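「パソコンの中って、どうなってるんですか？」

この質問、ほんとうによく来ます！　Turnthorpeの子ども質問箱にこれまでとどいたおたよりが381通。そのなかでも、なかみの話を聞きたいという声がずーっと続いているんです。「小さい人が住んでいるのですか」というおたよりもありました（住んでいません。わたしも小さいころ、テレビでは同じことを考えていましたけど）。

というわけで、今回は机の下や横に置いてある、大きな箱みたいなパソコンのおはなしをします。ノートパソコンじゃなくて、画面とべつべつになっている、あの四角い箱。「デスクトップパソコン」といって、たてに長いものは「タワー型」ともよばれます。タワーは塔のことですね。塔っていうほど高くはないんだけど、まあ、気分です。

むずかしい漢字やカタカナが出てきたら、そのたびに説明するつもりです。わたしもカタカナがずらずらならぶと目がすべってしまうほうなので、ゆっくりいきましょう。

## まず、箱をねかせる

タワー型のパソコンを開けるとき、わたしはいつも横にたおしてねかせます。立てたままでも開けられるんですが、立てたままだと、部品をはずすときにぐらぐらするし、ねじが下にころがって、どこかのすきまに消えちゃうんです。一度、ねじ1本をさがすのに夕ごはんの時間までかかったことがあって、それからはぜったいにねかせることにしています。

箱のことは「ケース」とよびます。ケースの横の板は「サイドパネル」。これがふたの役目をしていて、ねじでとまっているものもあれば、レバーをひくだけでパカッとはずれるものもあります。わたしはレバーのほうが好き！　音がいいんですよね、カコン、って。

それから、開けるまえにすることがあります。電源を切って、コンセントからコードをぬくこと。これは大人のわたしもかならずやります。わたしの場合は、コードをぬいてから30分、お茶をのんで待ちます。みんながもしパソコンのなかを見てみたくなったら、もう使っていない古いもので、おうちの大人といっしょにね。ひとりで開けるのはだめですよ。お父さんやお母さんが仕事で使っているパソコンなんて、もっとだめです！

あと、手にたまった静電気（せいでんき）。冬にドアをさわるとパチッとくる、あれです。人間には「いたっ」ですむくらいでも、パソコンの部品にとっては大事件で、こわれてしまうことがあるんです。だからさわるまえに、金属のものにふれて静電気をにがしておきます。セーターはぬいでおくほうがいいかな。2月のかわいた日なんて、わたしはもう、なんにでもパチパチいわせているので、とくに気をつけています。 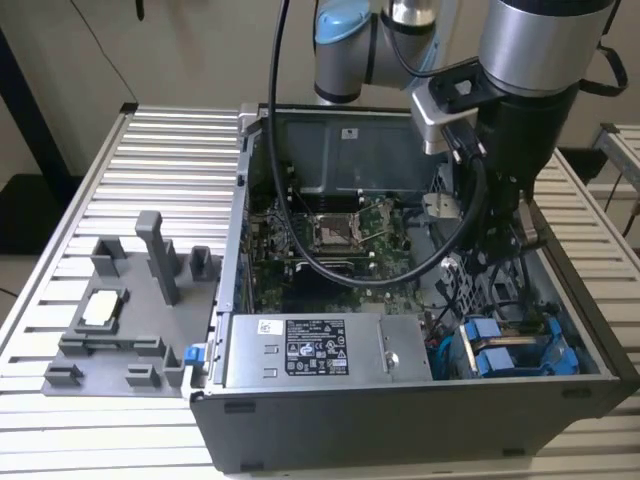
ふたをはずすと、たいていの子がまず言うのは「町みたい！」です。わたしもそう思います。緑色の地面があって、四角い建物がならんでいて、道路みたいな線がいっぱい走っていて。なので、ここからは町にたとえながら歩いていくことにしますね。

## 緑の地面、マザーボード

町の地面にあたる大きな板が「マザーボード」です。マザーは英語でお母さん、ボードは板。お母さん板！　ほかの部品がみんなこの板につながって、この板を通しておしゃべりをするので、そういう名前になったのだそうです。

色は緑のものが昔からおなじみですけど、黒や青のものもあります。緑だから速いとか、黒だから強いとか、そういうことはないです（これもおたよりで聞かれました）。表面にぬってある、板を守るためのうすいまくの色なんですね。

よーく見ると、板の上には細い細いすじがたくさん通っています。電気の通り道です。まっすぐ行ったと思ったら、ななめに曲がって、またまっすぐ。わざとくねくねと遠回りしている道もあるんですよ。なんでかというと、いっしょに出発した信号には、できるだけいっしょに着いてほしいから。遠足で、足のはやい子にちょっと遠回りしてもらって、みんなで同時にゴールするような感じでしょうか。わたしはこの話を知ったとき、うれしくてしばらくいろんな人に話してまわりました。あんまりうけませんでした。

見えている表面だけが道じゃないというのもおもしろいところです。マザーボードは、うすい板を何まいも重ねてはりあわせてあるので、なかにも道がかくれています。町でいうと地下鉄ですね。

## まんなかの大事な席

さて、マザーボードには、四角い金属のわくがついたところがあります。横に細いレバーがついています。「ソケット」といって、CPU（シーピーユー）という部品がすわる席なんです。

CPUは、計算をしたり、「つぎはこれをして」と指図をしたりする、町でいちばんいそがしいひと。ゲームでジャンプのボタンをおしたら、どのくらい高く飛ぶか、どこに着地するか、てきにぶつかったかどうか、そういうことを目にもとまらない速さで計算しています。見た目はうすい四角い板です。クラッカーくらいの大きさのものが多くて、はじめて見た子は「えっ、これだけ？」ってがっかりするんですけど、いやいや、すごいんですから！

CPUをはめるときは、レバーを上げて、わくを開いて、向きをあわせてそっと置いて、わくを閉じて、レバーを下ろす。力はいりません。置くだけ。ぎゅうぎゅうおすと、ソケットやCPUのとても細いピンが曲がってしまうんです。ピンというのは電気をうけわたしする小さな金属の足で、種類によっては千本をこえます。一本一本が毛みたいに細いので、指でさわるのは禁止！

CPUがすわっていないソケットは、空っぽの席です。席が空いていると、パソコンは動きません。指図するひとがいないので、ほかの部品がどんなにそろっていても、だれも何をしたらいいのかわからないんですね。運動会の日に、先生が一人も来ていないようなものかな。

そして、CPUははたらくと、とっても熱くなります。だから使うときには、上に「ヒートシンク」という金属のかたまりをのせて、ファン（せんぷうき）で風を送ります。ヒートシンクにはうすい板がいっぱいならんでいて、そこから熱が空気ににげていくんです。お風呂あがりに手足をひろげて「あつーい」ってやりますよね。ちぢこまっているより、ひろげたほうがすずしい。ヒートシンクも同じ作戦です。うちにあるのを台所のはかりにのせてみたら276グラムでした。手にのせると、見た目より重くてびっくりします。

## 黒くて細長いみぞ

ソケットのちかくには、黒くて細長いみぞがならんでいます。「メモリスロット」といいます。スロットは、さしこみ口のこと。ここに「メモリ」という細長い板をさします。

メモリは、つくえの上みたいなものです。

宿題をするとき、つくえの上に教科書とノートと筆箱をひろげますよね。つくえが広ければ、図鑑も地図もひろげたままにできます。せまいと、図鑑を出すために教科書をしまって、また教科書を見たくなったら図鑑をしまって……とやることになって、なかなか進みません。パソコンも同じで、メモリが大きいと、いっぺんにたくさんのものをひろげておけます。ゲームをしながら音楽をきいて、調べものの画面も開いておく、みたいなことがらくにできるわけです。

ただし、このつくえにはこまったくせがあって、電源を切ると、上にのっていたものがぜんぶ消えちゃうんです！　作文を書いていたのに、保存するまえに電源が切れて、書いたものがなくなってしまった、という悲しい話を聞いたことはありませんか。メモリの上にだけあって、まだ引き出しにしまっていなかったんですね。わたしも何度もやりました。ちょっと泣きました。

メモリのスロットのはしっこには、小さなツメがついています。メモリを上からまっすぐおしこむと、ツメがパチンとはまって、おさえてくれるしくみです。メモリの板には切りこみがひとつあって、みぞのほうにも同じところに出っぱりがあるので、さかさまにはささらないようになっています。こういう「まちがえようとしてもまちがえられない」くふうが、パソコンのなかにはほんとうにたくさんあるので、見つけるのも楽しいですよ。

わたしの古いパソコン（ハロン号とよんでいます。むかし自分で組み立てて、ケースに「Halon」とシールをはりました）にメモリを足したときは、Gemovという中古のお店で1687円でした。おこづかいにはちょっと高いかもしれないけど、ハロン号はそれでずいぶん元気になって、わたしは大満足だったんです。

## しまっておく引き出し

つくえの話をしたので、つぎは引き出しです。

作文や写真や、ゲームのつづきのデータをずっとしまっておく部品を「ドライブ」といいます。電源を切っても消えません。ドライブには大きくわけて、ハードディスクというものと、SSD（エスエスディー）というものがあります。

ハードディスクのなかには、かがみみたいにぴかぴかの丸い円ばんが入っています。これがものすごいはやさで回って、そのすぐ上を、細いうでの先がすべるように動いて、データを読んだり書いたりするんです。円ばんとうでの先のすきまは、かみの毛の太さよりずっとずっとせまい。だから動いているときにドン！とたたいたりすると、あぶないんですね。パソコンがおそいからってたたいてはいけません（わたしに言っています）。

SSDには回るものが入っていません。そのかわり、小さなチップのなかにデータをしまいます。回らないから静かだし、たいていハードディスクより速いです。

ドライブは、ケースのなかの決まった部屋に入れます。その部屋が「ドライブベイ」。ねじでとめることもあるし、プラスチックのわくにはめて、引き出しみたいにスッと入れるものもあります。わくは「キャリア」といって、運ぶもの、という意味です。このキャリア、ケースの色は地味なのに、ここだけ明るい青だったりするんですよ。かわいいでしょう。でも、かわいくするためだけじゃなくて、「手でさわって動かしていいところだよ」というしるしに色をつけている機械も多いんです。開けた人がまよわないようにですね。レバーとか、つまみとか、おすところとか。学校のろうかに「右がわを歩こう」って矢印がはってあるのとにています。
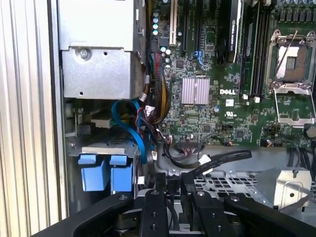
引き出しの中身は、そのままではCPUのところまでとどきません。ドライブはマザーボードからちょっとはなれた部屋にいますからね。そこで出番なのが、ケーブルです。

## くねくねのケーブルたち

パソコンのなかの線には、電気を運ぶものと、データを運ぶものがあります。

データのほうで有名なのが「SATA（サタ、またはシリアルエーティーエー）ケーブル」。ドライブとマザーボードをむすぶ、町の郵便やさんの道です。青や赤や黒など、いろんな色があります。色がちがっても、はたらきは同じ。さしこみ口は横から見るとLの字の形をしていて、ここにも「さかさまにささらないくふう」があるんですね。見つけました？　さっきのメモリの切りこみと、仲間です。

電気を運ぶほうは、黄色、黒、赤、オレンジと、カラフルな線がたばになっていることがよくあります。はじめて見たとき、わたしはスパゲッティだと思いました。カラフルすぎておなかはすきませんでしたけど。

こちらの色には、意味があるんです！　パソコンの電源では、昔からこんなふうに使いわけられていることが多いです。

- 黄色は12ボルト
- 赤は5ボルト
- オレンジは3.3ボルト
- 黒は、使いおわった電気が帰っていく道

ボルトというのは、電気をおしだす力の大きさのこと。水道でいえば、じゃ口からどのくらいのいきおいで水が出てくるか、というイメージです。ドライブの円ばんを回すモーターみたいに力のいるところには12ボルト、こまかい部品にはもっと小さなボルト、と使いわけています。いきおいが強すぎたら部品がこわれちゃうし、弱すぎたら動きません。ごはんの量みたいに、それぞれちょうどいいところがあるんですね。メーカーによっては線をぜんぶ黒にしていたり、べつの決まりにしていたりするので、「黄色だから12ボルト！」といつでも決めつけるのはなしです。

それと、線をたばねている「結束バンド」。プラスチックの細いひもで、わっかにしてひっぱるとギザギザがかみあって、もどらなくなるやつです。地味だけど、わたしはこれがとても大事だと思っています。線がばらばらにひろがっていると、風の通り道をふさいだり、回っているファンにあたってガガガッと音をたてたりするんです。ハロン号も一度、夜中に急に「ガガガガガ」と鳴りだして、わたしはふとんから飛びあがりました。線が一本、ファンにさわっていただけでした。

## 電気の発電所……じゃなくて変電所

じゃあその電気はどこから来るのかというと、「電源ユニット」という銀色や黒の金属の箱からです。

電気を作っているのは遠くの発電所で、それがおうちのコンセントまで来ています。でもコンセントの電気は、そのままではパソコンの部品には強すぎるし、種類もちがうんです。コンセントの電気は「交流」といって、流れる向きが行ったり来たり、すごいはやさで入れかわっています。部品がほしいのは「直流」。ずっと同じ向きに流れる電気です（かん電池も直流ですよ）。電源ユニットは、交流を直流になおして、12ボルトや5ボルトといった、ちょうどいい強さにしてくばります。町でいうと変電所です。

電源ユニットには、文字やマークがぎっしりのラベルがはってあることが多いです。どのくらいの電気が出せるかとか、安全のけんさに合格しましたというしるしとか。わたしはこういうラベルを読むのが大好きで、知らないマークを見つけるとノートに書きうつしています。みんなも、ゲーム機のACアダプターのうらを見てみてください。やっぱりマークがいっぱいならんでいるはずです。

ひとつだけ、まじめなお願い。電源ユニットの箱そのものは、ぜったいに開けないでください。コンセントをぬいたあとでも、なかに強い電気がのこっていることがあって、ほんとうにあぶないんです。わたしも開けません。マザーボードがわたしのおさんぽコースだとしたら、電源ユニットは「立入禁止」の柵のむこうです。

## 小さな缶のむれ

電気つながりで、もうひとつ。マザーボードの上に、小さな缶づめみたいな丸いつつが立っているのを見たことはありますか？　上のところが水色だったり、銀色だったり。これは「コンデンサ」です。

コンデンサは電気をちょっとだけためておく、バケツのような部品です。CPUは急にいそがしくなったり、急にひまになったりするので、ほしがる電気の量もころころかわります。そのたびに電気がふらふらしたらこまるので、足りないときはバケツから出して、あまったらバケツにためて、流れをなめらかにしているんですね。

古くなったコンデンサは、頭がぷくっとふくらんでくることがあります。修理をする人は、まずここを見るそうです。おなかがいたい子の顔色を見る、保健室の先生みたい。

## 絵をかく係

マザーボードには、メモリのみぞのほかにも、細長いみぞがあります。「拡張（かくちょう）スロット」といって、あとから新しいとくいわざを足すための場所です。昔からあるPCI（ピーシーアイ）というベージュや白のみぞと、もっと速いPCI Expressという黒いみぞが、なかよくならんでいる機械もあります。おじいちゃんと孫が同じ家にくらしている感じですね。

ここにさす板のなかで、いちばん人気なのが「グラフィックスカード」！　画面にうつる絵を作る係です。

画面の絵は、ほんとうは小さな点のあつまりです。その点をぜんぶ、何色にするか決めて、しかもゲームや動画だと、それを1秒のあいだに何十回もやりなおします。CPUが一人でやっていたら、ほかのことがなにもできなくなっちゃう。そこで、点の色を決めるのがとくいなひとをやとうんです。CPUが「なんでもできる先生が何人か」だとすると、グラフィックスカードは「ぬり絵のとくいな子が、ものすごくたくさん」。ひとりひとりはむずかしいことをしなくても、全員で一気にぬれば、あっというまに大きな絵ができあがります。

グラフィックスカードというとゲームを思いうかべる子が多いけど、お仕事用のものもあるんですよ。NVIDIAの「Quadro（クアドロ）」という名前が書いてあるものは、建物や車の設計図をかいたり、アニメーションを作ったりする人たちがよく使ってきたカードです。そういうお仕事のために作られた、体力じまんのパソコンは「ワークステーション」とよばれます。みんなが見ている映画のどこかも、こういう箱のなかで作られたのかもしれません。そう思うと、ちょっとわくわくしませんか。

## ゲームでジャンプするまで

部品がそろったところで、みんながゲームをするときに町でなにがおきているか、いっしょに追いかけてみましょう。

電源ボタンをおすと、まず電源ユニットが電気をくばりはじめます。CPUが目をさまして、「メモリさん、いる？」「ドライブさん、いる？」と出席をとります。みんなの返事がそろったら、ドライブから、パソコンを動かすための大事なデータをメモリにひろげます。画面に絵がうつるまでのあの時間は、朝の会みたいなものなんですね。

ゲームを始めると、こんどはゲームのデータがドライブから出てきて、ケーブルを通って、マザーボードをかけぬけて、メモリにならびます。「よみこみ中」と出ているときは、ちょうど引き出しからつくえの上に、よいしょよいしょと運んでいるところです。

そしてジャンプボタン！　ボタンの合図がCPUに来て、CPUは高さを計算して、グラフィックスカードに「主人公をここにかいて！」とたのみます。グラフィックスカードが大いそぎで点をぬって、画面に送る。これがまばたきよりもはやく、何度も何度もくりかえされています。

ジャンプに失敗してあなに落ちたとき、わたしはよく「いまのはパソコンがおそかった」と言います。だいたい、わたしの指がおそいです。

## 自分で見てみたくなったら

近くの科学館や、古いパソコンを分解する教室に行ってみるのがおすすめです。おうちに使わなくなったパソコンがあって、大人が「いいよ」と言ってくれたら、いっしょに開けるのもいいですね。そのときに用意するものを書いておきます。

- プラスドライバー（わたしはBogdanの小さいのを使っています。持つところが太くて、子どもの手でも回しやすいです）
- ねじを入れるお皿や、卵のパックのあいたの
- 紙とえんぴつ
- かい中電灯
- おうちの大人

卵のパックは、ほんとうに便利なんです。「サイドパネルのねじ」「ドライブのねじ」と、へやをわけて入れておくと、もどすときにこまりません。パソコンのねじって、にた顔をしているのに、太さや長さがちょっとずつちがうんですよ。

紙とえんぴつは、はずすまえに絵をかくため。写真をとるのもいいけど、絵にかくと、どの線がどこにつながっているか、ちゃんと見ないとかけないから、よくおぼえます。じょうずじゃなくて大丈夫。わたしの絵なんて、マザーボードがおべんとうにしか見えません。

見終わったあとのパソコンは、ふつうのごみには出せません。金や銅みたいな、もういちど使える金属がふくまれているので、回収してくれるところがあります。なかのデータを消すことも大事なので、ここは大人にまかせましょう。

## おたよりへのお返事

さいごに、書ききれなかったおたよりにいくつかお返事しますね。

**「パソコンのなかは、どうしてほこりがたまるのですか」**
ファンが外の空気をすいこんでいるからです。空気といっしょに、ほこりや、ペットの毛や、ときどき消しゴムのかすまで入ってきます。床に置いてあるパソコンは、とくにたまりやすいです。

**「いちばんえらい部品はどれですか」**
うーん、まよいます！　CPUと言いたいところだけど、電源ユニットがなかったら、みんなねたままですしね。わたしがいちばん応援しているのは結束バンドです。

**「ぼくにも作れますか」**
作れます！　パソコンの組み立ては、部品のさす場所がだいたい決まっているので、ブロックの説明書が読める子なら、大人といっしょにできると思います。わたしがはじめて組み立てたときは、電源ボタンをおしてもうんともすんとも言わなくて、青くなりました。コンセントをさしていませんでした。

次回は、キーボードの文字はどうしてあんなばらばらの順番なのか、のおはなしをする予定です。おたより、待ってます！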